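4.2 What we ask of people before they pick up a gripper

I should say at the outset that Ebere Oyelaran and I did not set out to write rules. We set out to collect folding and tidying data in people's homes, and the rules came along afterwards, mostly in the form of angry notes to ourselves. By July we had 69 of these notes in a shared file, some of them contradicting each other, and it was Ebere who said we ought to boil them down before we sent anybody else through a front door. What we ended up with is the Korkach checklist, nine items long, and this section goes through the ones that caused the most argument.

The first is consent, and I mean consent for the room as well as for the person. The lab protocols we started from (we borrowed heavily from the ones used at Achterberg) treat consent as something a participant signs once, sitting at a desk. That's fine in a lab. In a home you are recording whatever happens to be on the walls, on the shelves and through the window, and the person who signed may not be the only one who lives there. So item one asks the operator to walk the room with the householder before recording, and to agree out loud what stays in view and what gets moved or covered. We write down the answer. If there's a second adult in the household, we ask them too, even if it means coming back on Tuesday.

Item two is the one I get teased about, the pre-session check on the gripper itself. Fingers open and close fully, no play in the mounting plate, both sensor windows wiped, label readable. It takes very little time and people still skip it — I have skipped it myself, and lost a whole afternoon in Rondville to a smear on one window. The label matters more than you'd think. If it can't be read at the start of a session, we can't tie the recording to a calibration file later, and an uncalibrated recording is no use to anyone downstream. Figure 3 was taken during bedroom work under the checklist.
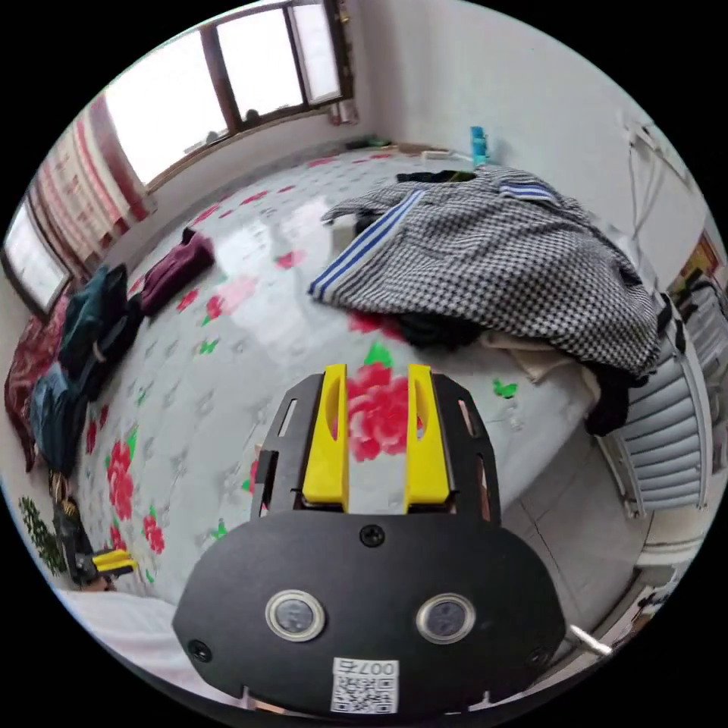
Figure 3. Bedroom session, gripper with fingers open over the bed.

Item three, on staging, is where Ebere and I properly fell out. My view at the beginning was that a task area should be cleared to a standard state, so that two operators in two homes would be facing comparable problems. Ebere's view was that a standard state is a lab with nicer curtains. She won, and I now think she was right. Take the bed in Figure 3: the sheet is covered in large printed roses, there's a houndstooth garment spread across the right half with more cloth peeking out from under it, and folded clothes lie along the left edge. My old rule would have had all that stripped back to one item on a plain cover. But a system that has never met a flowery sheet will have a rotten time telling where the sheet stops and the clothes begin, and beds like that are perfectly ordinary. The rule now reads: move what is unsafe, move what the householder wants moved, leave the rest alone.

That leaves the question of what counts as unsafe, and we've been fairly strict. Anything sharp, hot or plugged in within arm's reach of the task goes. So does medicine. Trailing cables get tucked away or the task moves to another part of the room. We had a proposal from the Isau team to add glass to the list, and after some back and forth we limited it to glass on the same surface as the task, as otherwise half of all kitchens would be out of bounds.

Item four is about stopping. An operator may end a recording at any moment without giving a reason, and so may anyone in the house. The stopped recording is kept aside and not looked at until the householder has said yes or no to it. Chiamaka Nnaji, who read an early draft of the checklist for us, pointed out that we had written this as a right for the operator and forgotten everyone else (quite a thing to miss!), and the present wording is hers more or less in full.

We reviewed 500 recordings made since the checklist came in and sent 113 of them back with a query. Most of the queries were dull ones: a missing room note, a label check not ticked. I can't claim that the checklist made the recordings better, as we have no fair comparison from before it. What I can say is that when something is wrong with a recording we can now usually tell which item slipped, and ring the person up and ask. Items five to nine, which deal with storage and naming, are given in the appendix.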